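Washing sports kit at home

February 12, 2018

I have been washing other people's sports kit for longer than I meant to. It started when my nephew joined the under-twelves at Caltbridge and his mother was working nights. Then Rowena Padilla asked whether I could do the bibs as well, and by April of that year I had a bag from somebody in the hall most weeks. I've had a few emails asking how I do it, so I'm writing it down once.

The main thing is to wash it soon. Kit that sits in a closed bag overnight takes two washes to smell right, and some of it never does. If you can't wash it the same evening, take it out of the bag and hang it over the side of the bath.

I turn everything inside out. Printed letters and numbers crack from rubbing against zips and the drum more than from the water, so I close any zips and keep tracksuit tops in a separate load. Velcro goes in a net bag. I lost the front of a good vest to a wrist support once and I still think about it.

Temperature: 30 degrees for nearly everything. The label will usually let you go to 40, and I do that for socks and towels. Anything hotter and the print starts to lift at the corners. I used to think a hotter wash would deal with the smell, and all it did was ruin a set of shorts.

Use less powder than the box says. Shiny sports fabric holds on to detergent if you overdo it, and then it holds on to sweat too. No fabric softener at all. For a bad smell I soak the kit for an hour in a bucket of cold water with a mug of white vinegar, tip it out, then wash as normal. Lihua Pan uses bicarbonate of soda and is happy with it. I have tried both and can't tell them apart.

Red is the colour that causes trouble. A new red top should go through on its own for the first two or three washes, or with other reds. I didn't do this with the Lobo away kit and we had pink socks for a season. Colour catcher sheets help a bit but I wouldn't trust a white shirt to one.

Grass stains come out with washing-up liquid and an old toothbrush before the wash. Mud is easier if you let it dry and knock it off outside. Blood needs cold water, straight away if possible. Floor polish from the hall at Tumance doesn't come out with anything I own. Edgardo Javier says surgical spirit, but I haven't been brave enough to try it on something with a number on the back.

Drying is the part people rush. I don't use the tumble dryer for anything printed. It goes on the airer in the back room, still inside out, away from the radiator. In winter that takes a full day. I don't iron kit either, although if a parent insists I tell them to do it from the inside on the coolest setting with a tea towel in between.

My machine is now on its second set of door seals. The last repair cost 88 pounds, and the man told me to run an empty hot wash once a month. I do it when I remember.

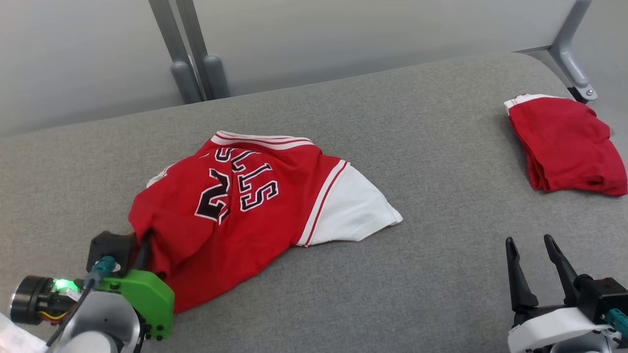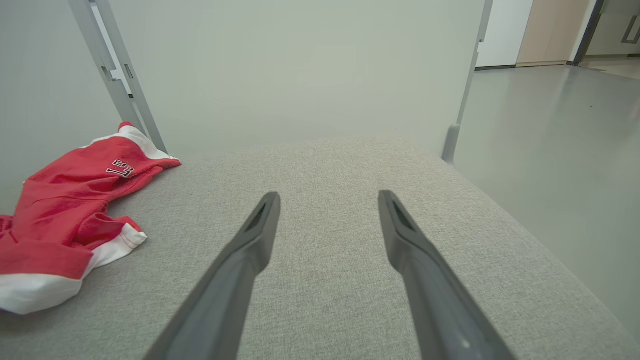
Can you get the smell out of an old top that has been washed many times already?

Usually, with a long vinegar soak and a couple of washes using very little powder. If it still smells as soon as it warms up on somebody, I'd keep it for gardening.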